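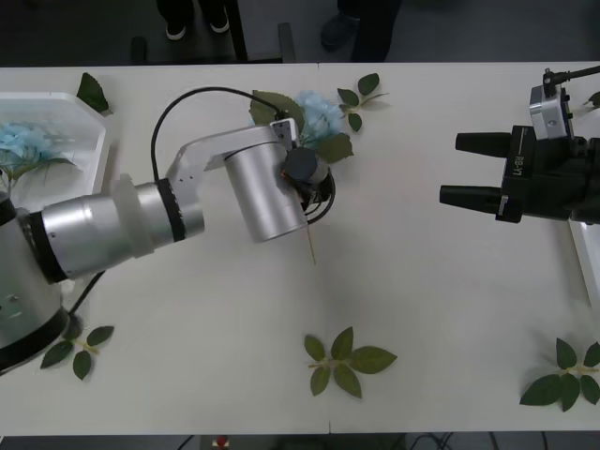
About us | Who we are

Sakico is a small robotics workshop in Ulbridge. We teach robot arms to handle light, awkward, floppy things, the sort of things people pick up without thinking and machines find maddening. Artificial flowers are our favourite. A stem is thin, the leaves flop about, the bloom is far wider than the bit you need to hold, and no two sprigs ever lie on the table the same way twice. We love them!

We started out with one arm, one table and a box of fake hydrangeas. These days we run our arms in pairs, facing each other, so that one can hold a stem while the other brings the leaves.

The August stoppage

People who visit us nearly always ask about this, so it has its own place on the page.

In August we were 186 stems into a long unattended run when one arm let go of its stem and carried on as if it were still holding it. It went through the whole arranging motion with nothing in its grip, swung back for the next one and met the second arm coming the other way. They touched at the wrist. The second arm stopped, as it should. The first one didn't, and pushed for a good few seconds before one of us got to the stop button.

Nobody was hurt, and the damage came to a cracked joint cover and a bent camera bracket. But we had been telling people that either arm would stop if it met something, and on that day one of them hadn't. We shut everything down and spent the next 30 days finding out why.

There were two faults. The force limit on the first arm had been raised for a heavier job and never put back. And the grip check only looked at whether the fingers had closed, so a missed stem and a held stem looked much the same to it (a flower stem is very thin, and we really should have spotted that one).

What we do now

Force limits are reset to their lowest setting at the start of every job. The two arms share one stop signal, so if either one halts, both do. The grip check, which we call Zarna, compares the camera view with the finger position before the arm is allowed to move off. We ran 1000 test picks before going back to normal work, with up to 50 in a sitting, and someone at the button for every one.

Our friends at Hegazy, who build the tables and stands, read the whole fault report and found a mistake in our wiring drawing as well. Thank you, Hegazy!

Come and see us

We run open afternoons for schools and anyone curious. Bring questions, the odder the better.

We use cookies to remember your settings and count visits. Accept | Manage choices

3 comments

stemandleaf
Our robot club had exactly the same "closed means held" problem, only with drinking straws. Took us ages to find it.

Moorhen22
Does the shared stop slow things down much? I'd have thought you'd get a lot of false halts with two arms that close.

Sakico
@Moorhen22 It did for the first week or so, yes. Mostly leaves brushing the other arm. We changed the order of the moves and it's much calmer now.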